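**Can I make shortbread dough the night before?**

Hi all! I've promised two trays of shortbread for my niece's school in Clerkmont, and I'd love to mix the dough the evening before (our mornings are a circus). Will it go hard as a rock in the fridge? My recipe bakes for 60 minutes on low.

Marlene P.

**Charito Bautista**

Oh, you'll be just fine, I do this every September for the Prarkwood bake sale! Pat it straight into the pans, prick it all over with a fork, wrap it up snugly and chill. Next day let it sit out for around 12 minutes while the oven warms, and don't worry if it needs a little longer to color. Score it while it's still warm, or it'll crumble on you and you'll be eating the evidence.

**fleltthorpe_baker**

Freeze it. Works for me. 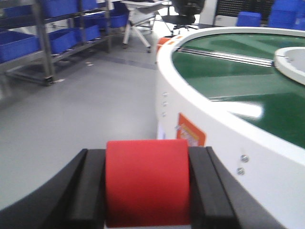
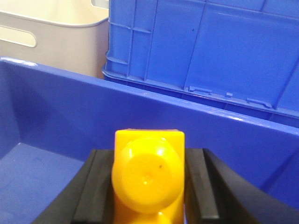

Marlene P. wrote back later that she'd gone with the fridge, and wanted to know whether salted butter would be all right, as it's all she has. Charito said yes, just leave out the extra pinch of salt.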